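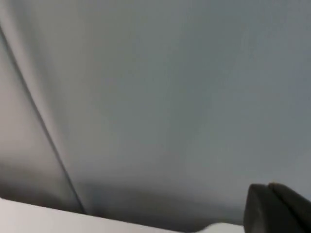 What should we use on the gray cloth when it picks up marks?

Lukewarm water and a drop of dish soap on a white rag, wrung out hard, then dab. No spray cleaner. The spray left a pale ring on the offcut that took two rounds of plain water to get out.

Notebook, back room, Otville
05/08/2019

Short day on the table and what stands around it. Urmas Juška was in until lunch, I stayed on until four. The rest is from my pencil notes, tidied a little.

Cloth
Washed the offcut first, cold, no spin. It came out the same size as far as I can measure with the steel rule, so the big piece can go in too. Hung it over the door to dry. Don't iron it. Urmas wants to hem the raw side and I have no objection, but he has to do it before it gets used again or the threads will be all over the floor. The Tekell delivery note says polyester, the label on the roll said a blend. I've written to them and asked which.

Folded size for the shelf is 30 cm wide. Any wider and it hangs over the front and gets caught in the cabinet door.

Tabletop
Wiped down twice, once with soap and once with clean water. The matte finish dries slowly and shows streaks when you look at it low from the window side, so go over it with a dry towel at the end. One sticky patch near the front corner from old tape. Rubbing alcohol took it off with no change to the surface. Tried it underneath first.

The rear edge has two small steps in it and doesn't run straight along the panels. I had been lining things up by that edge and wondering why my numbers wandered. From now on measure from the front edge. I've changed this on the sheet taped inside the cabinet, old values crossed out but still readable.

Urmas asked if we should plane the back straight. I'd leave it. The corners at the steps are neat as they are, and a fresh cut would need new edging that we don't have in the same color.
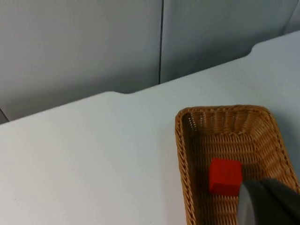 Panels
Gray, upright, behind the table. Checked the feet and tightened two of the bolts with the 5 mm key. One more foot has a stripped thread and is holding on friction. Needs a new insert. Ruppert had them in the last catalog, price per bag of 16, and we'd use maybe three. Ask at the front desk if anybody else wants to share the order.

There is a dark seam where two of the panels meet. I tried a strip of gray felt in a gap like that on the spare pair. It looked fine for an hour and then slid down to the floor. A thinner strip with glue on one side only might stay. Low priority, it doesn't affect anything on the table.

Dusted them top to bottom with the dry microfiber. Wet cloths leave tide marks, same trouble as the fabric.

Baskets
We have two sorts on the shelf. The Brika one is deeper and has handles, and it rocks. The shallow wicker tray sits better. Its rim is a thick twisted braid that goes all the way around, and the walls have small gaps in the weave. Crumbs and sawdust fall straight through onto the table, so lift it and wipe under it when you clean. Don't soak it. A soft dry paintbrush gets into the weave better than the vacuum did.

The red cube goes with the wicker one. The wooden beads don't. They go back in their tin, and the tin stays in the drawer.

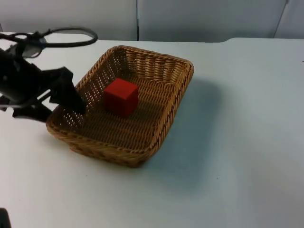 Wicker basket on the table with the red cube in it.

Stock
Storeroom list is now at line 1,797, mostly screws. Added the cloth, the felt and both baskets. Still 32 of the small felt pads left, enough until September if we stop putting them on everything.

To do
Write to Tekell again if there's no answer by Thursday.
Inserts from Ruppert.
Hem (Urmas).
Put the 5 mm key back in the set. It's in my coat.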